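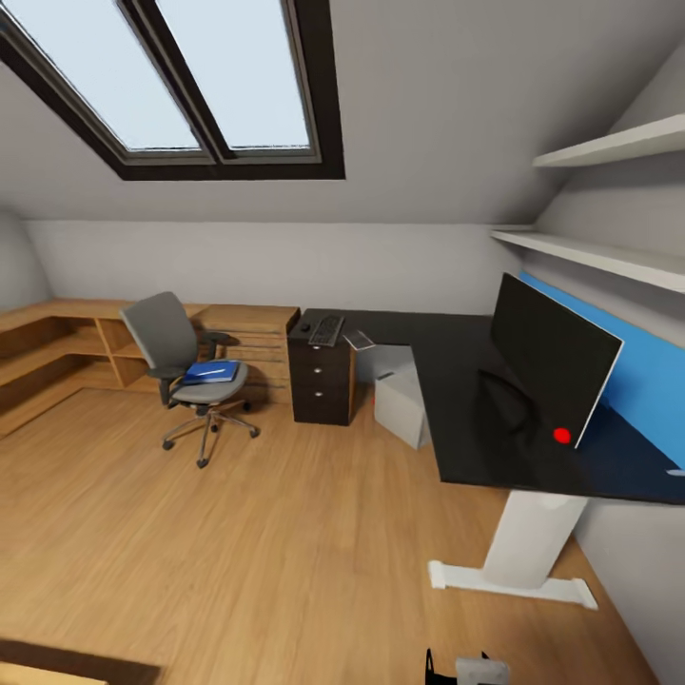

Comparing two grippers on one simulated arm
Speaker notes, lab methods session, June 2021
Sachiko Sakai

Slot is 40 minutes including questions. Aim to reach the failure section by the halfway point. Natsumi has the clicker for the trajectory plots.

Opening

Say who did what. Kaede Ebihara built the rooms and the reset logic. Natsumi Chiba wrote the controller bridge. I ran the trials and labeled the failures. Osamu Nagano reviewed the labels without knowing which gripper each one came from.

State the question in one sentence: with the arm, the camera and the controller held fixed, how much does the choice of gripper change the outcome of a pick in a furnished room?

We do not answer it for hardware. Everything shown today is rendered. Say this early and say it again before the results.

The rooms

Most gripper comparisons we read before starting put the object on a bare table. Ours use domestic rooms with furniture at several heights. The attic office on the title slide is the one I will refer to most. Point out the blue folder on the chair seat and the flat gray device near the edge of the black desk. Both are thin, and thin items are where the two grippers come apart.

Also point out the surfaces. The desktop is black and glossy, the keyboard and mouse on it are black, and the monitor screen is black. Mention that this matters for the camera section and move on.

Do not spend time on how the rooms were modeled. Kaede has a separate write-up and will take questions on it.

The two grippers

Gripper A is the Mirex model: parallel jaw, thin fingers, narrow pads. Gripper B is the Garnoline model: parallel jaw, wider pads, fingertips with a compliant layer. Both close at the same commanded speed in our setup. Finger geometry came from our own measurements, and the friction values were fitted by Natsumi against a drop test she did in December.

Someone will ask about suction. We left it out. Contact in the simulator is good enough for pads and poor for a seal, and I would not trust the numbers.

Arm and controller

One arm model throughout. The controller is Tanabe, our in-house impedance controller, with one set of gains. We did not retune for each gripper. Gripper B is heavier, so this is a slight penalty for B. We measured the tracking error at the wrist with no object held and the difference was small next to the pad width. Plot is on slide 6. Show it, leave it up for a few seconds, go on.

Gripper swap is a change to the end link only. Mount frame is identical. Yuzuki Nagano found an early bug where the tool offset for B was applied twice, and every trial before that fix was thrown away. None of them are in the totals.

Cameras

Two viewpoints were tried: a fixed room view and a view carried on the arm. The carried view has part of the gripper in it at the lower border. With A the visible part is small. With B it takes up more of the image, and the object detector sometimes lost the target in the last part of the approach. We masked the gripper region for both and reran.

Dark on dark: detections on the black desk were worse than on wood with either gripper. The reflections in the desktop do not help. The skylight rooms were also run with the light level lowered, and the effect was in the same direction but weaker. If asked for a fix, say that depth recovered most of it and that we kept color only so that the comparison stayed simple.

Trials

224 trials in total, split evenly between the grippers. Start poses were drawn once and reused, so each A trial has a matching B trial. A success is the object held clear of its support at the end of the lift and still held after the hold period. No partial credit.

127 of the 224 succeeded. I will not put a single per-gripper percentage on a slide. People photograph it and the breakdown gets lost. Go directly to the table by object type.

What to say over the table:

Thick rigid objects. No useful difference. Both grippers do well and the failures are planning failures.

Thin flat objects on a hard surface. A is better. The fingertip gets under the edge more often. B tends to push the object along until it reaches something.

Thin flat objects on upholstery. Closer than expected. The seat contact model is soft and both grippers benefit. Treat with caution — this is the result I would least like to see quoted.

Small rounded objects, such as a mouse. B is better. A holds them at a narrow line of contact and they rotate out during the lift.

Failures

Osamu and I disagreed on 9 labels. All of them were between "slip" and "bad approach". We resolved them by watching the contact forces frame by frame. The rule we ended up with: if both pads were loaded before the object moved, it is a slip.

Play the two clips. First clip is A on the mouse. Second is B on the folder. Stop the second one when the finger meets the armrest, and explain that collision checking used the bare wrist plus a box around the gripper. The box for B was too tight on one side. This is fixed in the current release of our scene tools, Gristura, but the trials were not repeated.

Limits

One controller, one set of gains. Friction fitted from one test. No wear on the pads. No cables. Office furniture is over-represented in the object placements, and there are no kitchens yet.

Next

Yuzuki is setting up the same pairing on the bench arm with a chair and a desk at matching heights. Rerun of the B clearance cases comes first. The start poses and the label sheet are in the shared folder, and the gain file is next to them.

Questions. Repeat each one into the microphone.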